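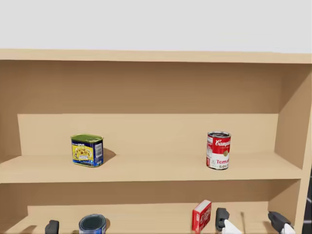 Shelf task, teleop in sim - 16 December 2023

Saturday, so I had the good workstation to myself and could hog both leader arms all morning. The plan was to get a clean batch of two-arm demos on the Grolitz shelf before we send anything over to Fisdale.

Started with the red box on the lower shelf, right gripper ready to help if the left one only got a corner. It's a cramped spot! The second arm lives so close to the side panel that I kept easing off on the leader for fear of scraping, and you can feel that hesitation in the replays - long pauses, then a little lurch. I tossed three of those. Slow is fine, but dithering gets learned too (we found that out in October with the drawer task).

The soup can and the tin on the middle shelf I left alone for this batch. They're staying put as things to not knock over when we get to the upward moves, and there's a nice wide gap between them to aim for.

Stuff I changed:
Leader scaling down a notch for the last bit of the reach. Much nicer on the wrist.
Episode cap is now 420 steps, which was plenty once I stopped fussing.
Undus logger writes both gripper openings now, it was only saving the left before. Sorry, that one was me.

Kept around 4 demos out of the first stretch, then got into a rhythm and things went a lot faster. Still want to try the Ehlers pedal for the gripper close, my trigger finger is sore.

Next: same box, nudged and turned a bit between episodes. And somebody please check the contact settings on the lower shelf, the box feels way too slippery to me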